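Workshop Tips > Software Side
3 min read

Sorting snack bars looks like a job for software you finish by lunch. Pack your lunch anyway. A few habits that save time when two arms have to share one table:

Teach the detector both sides of the wrapper. Ours knew the pretty side and took every nutrition label for a brand-new product. 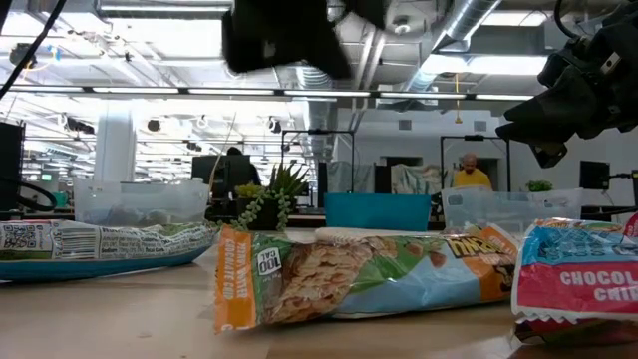 Wrappers, bins and the plant. Leave the plant out of the pick list.

Mask anything that never moves before you train. We labeled 900 frames in Rallov and threw out 76 for glare, mostly on shiny film.

Give each arm its own half in the planner, plus a shared strip only one may enter at a time. Tusurum will happily plan two lovely paths through the same spot — check the timing as well as the shape.

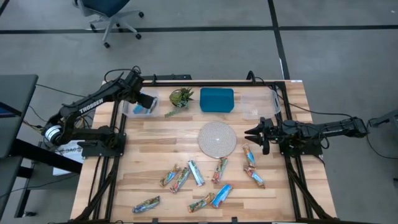

Set the grasp score cutoff at 80 and leave it there for a whole day. Lowering it feels like progress, and so does eating the bars.

Log every failed pick with its camera frame. Reler keeps the last 19 by default, so raise that first.

Filed under: Code & Clamps, Small Fixes
Contact | © Štěpánek Workshop Notes | Back to top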